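Hand comparison, two-arm bench: gallery

Nukbridge hands on the Stendale arms, bench 10, August

The Andport hands came off the Stendale arms in August after a long run of cloth work. We fitted the Nukbridge hands in their place and repeated the tabletop set: thin film, a cup, a pair of scissors and a towel as the base layer. Both pairs were driven by the same Tamiru controller. Gains were left at the values we used for the Andport pair, so the first trials favor the older hands slightly.

The grip cycle counter on each hand was at 2,000 when the set began. Nukbridge recommends a tendon check at 3,000, so no adjustment was made during the work covered on this page. Pictures are from the head camera.

1. Scissors in the right hand, small object in the left

The scissors are the hardest rigid item in the set. The handle loops leave little flat area for the fingertips, and the blades move the center of mass away from the grip. With the Andport hands we had to close on the outside of the loops at high force. The Nukbridge fingers curl far enough to hold the handle at moderate force, with the blades upright and clear of the fingertips. 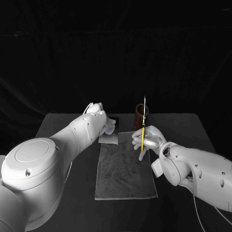 A reader of the Andport page wrote in to ask whether moderate force means anything when the two hands report it in different units, and suggested a load cell between two plates as a common reference. The point is fair. We have since measured both pairs that way, and the Nukbridge hands needed less force for the same hold on the scissors. The difference was smaller than the controller readings had suggested, and the wording in the older Andport notes will be changed to match.

Running the two hands on different tasks also loads the controller more than a mirrored motion does. The Tamiru unit handled this without dropped frames once the logging rate was reduced. At the full rate, finger commands on the second arm arrived late, and the lag was visible in the thumb before it was visible anywhere else.

2. Plastic bag, one-hand pinch

Film is a test of fingertip shape more than force. The approach is palm down, thumb and fingers closing on a corner of the bag while the other hand stays empty and waits over the towel.

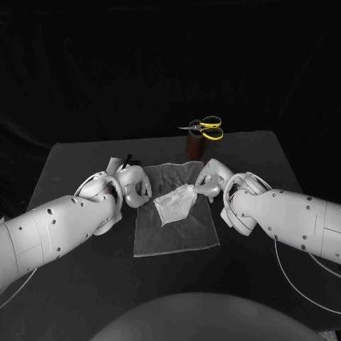

Fingertip pads make the largest difference on film. The hard pads supplied as standard slide on it unless the thumb meets the index finger squarely, and a small error in wrist roll is enough to lose the corner. The soft pads tolerate more error but pick up lint from the towel and need wiping between trials. We kept the hard pads on for the whole comparison, as the Andport hands have no soft option.

Wrist roll is set by the arm and the hand together. The Stendale wrist has good repeatability but a little backlash when it reverses, so we approach the pinch from one side only. The same rule was applied to both pairs of hands.

3. Crumpled item, both hands

With two hands on one light item, position control alone is a poor choice. Each arm treats the other as an obstacle and the item takes the difference. We set the left hand to hold position and the right hand to follow force, with a low limit on the right wrist.

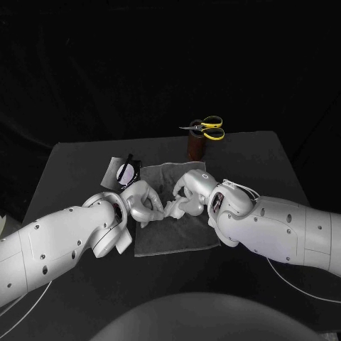

The force limit needed several passes to settle. Too low, and the right hand backed away as soon as the material stiffened. Too high, and the wrists pushed against each other through the item. The value we ended with also worked for the folding trials, which are not shown on this page.

Cable routing remains a weak point. The thin white cables run outside the arm shells and need slack for the full wrist range, which leaves them free to sag toward the table. Clips on the forearm would help – the Stendale shells have spare screw holes – but the clips we had were too wide for the spacing.

The next set uses the same objects with the soft pads fitted. The tendon check will be done first if the counter gets to 3,000 before then. Trial logs for both pairs of hands are kept with the bench 10 notes under the controller name.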